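MOB 2 – App Development for Phones and Tablets
Handout 8: State restoration and the app life cycle

Contents of this handout
Life cycle states
What the system may do to a suspended app
What to save and what to leave out
Where to save it
Restoring
Testing
Exercises

1. Life cycle states

An app on a phone or tablet does not decide for itself how long it runs. The operating system starts it, moves it to the background and ends it. For the purposes of this course we use four states: not running, active, background and suspended. The names in the platform documentation differ slightly, and some versions add an inactive state between active and background. An app is inactive for a short time when a system dialog covers it.

An active app receives touches and draws to the screen. A background app runs code but draws nothing the user can see. A suspended app stays in memory and runs no code at all. A process that is not running has no memory, and everything it held in variables is gone.

The move from background to suspended is the one that causes most of the defects in student projects. The app is told when it enters the background. It is usually not told when it is suspended, and it is not told when it is ended while suspended. Any work that has to be finished must be finished, or at least handed over to the system, during the background step.

2. What the system may do to a suspended app

If another app needs memory, the system ends suspended apps to free it. Large apps tend to go first, but the order is not documented and should not be relied on. The user sees none of this. The app is still listed in the switcher, often with the last screenshot the system took of it. When the user taps it, the process starts again from the beginning.

The user expects to come back to the same place. If the app opens on its start screen, the user will report that the app "forgot" the form or "lost" the page. There is no crash report for this case, as there was no crash.
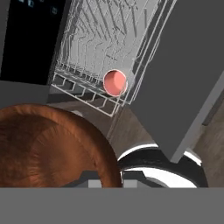

Reading time: 8 minutes

3. What to save and what to leave out

Separate the data of the app into two kinds. Model data is the content the user cares about: notes, orders, messages, readings. Interface state describes where the user was: the open tab, the selected row, the scroll position, the text in an unfinished field.

Model data is saved when it changes. Do not wait for the background step. Interface state can be saved when the app enters the background, and losing it is annoying but not serious. Unfinished text is a borderline case. In the Lanomen sample project it is treated as model data and written to a drafts table, with a delay of 300 milliseconds after the last key press so that the app does not write on every letter.

Do not save the following as interface state:

Passwords and access tokens. These belong in the secure store of the platform.
Whole model objects. Save the identifier and load the object again.
Images and other large binary data.
Open dialogs asking the user to confirm something. Confirming a deletion out of context is dangerous.
Positions in pixels. The device may have been rotated or the window resized before the app starts again.

The last point matters on tablets, where the app may come back at half the width. Save the index or identifier of the first visible row and compute the position again after layout.

4. Where to save it

Both major platforms provide a small container for interface state that is tied to a screen or window. It is discarded when the user closes the window on purpose, and this is the behavior you want. A user who closes the app expects a fresh start.

The container is meant for small values. In Lanomen the saved state for the list screen is 910 bytes, and this includes the filter settings. If yours is much larger, check whether a model object has been serialized by mistake.

General settings files are a poor place for interface state – they survive when the window is closed, and they are shared by all windows of the app. Two windows showing different records will overwrite each other.

5. Restoring

Restoring happens in a fixed order:

Read the saved container and check its version number.
Discard the container if the version is unknown.
Open the data store.
Look up each saved identifier.
Build the screens from the bottom of the navigation stack upward.
Apply selection and scroll position after the first layout pass.

A lookup can fail. The record may have been deleted on another device in the meantime. Stop at the last screen that could be built and show that one. Do not show an error message for a missing record the user did not ask for.

The version number is an integer, increased by hand whenever the format changes. An update of the app can arrive while the old version is suspended, so the new code will at some point read a container written by the old code.

6. Testing

Swiping the app out of the switcher is not a valid test. The system treats it as a deliberate close and may discard the container. Send the app to the background first, then end the process from the development tools, then start it from the home screen. Repeat with the device rotated between the second and third step.

7. Exercises

7.1 Draw the state diagram for the Tollumero project and mark every transition at which data is written.

7.2 The Dalport client stores the open record as a complete object. Change it to store the identifier, and handle the case of a deleted record.

7.3 Add a version number to the saved state of your own project. Show what happens with a container from version 2 if the app expects version 1.

Submit 7.2 and 7.3 as one branch. Exercise 7.1 may be handed in on paper.

Rajput, course notes, September revision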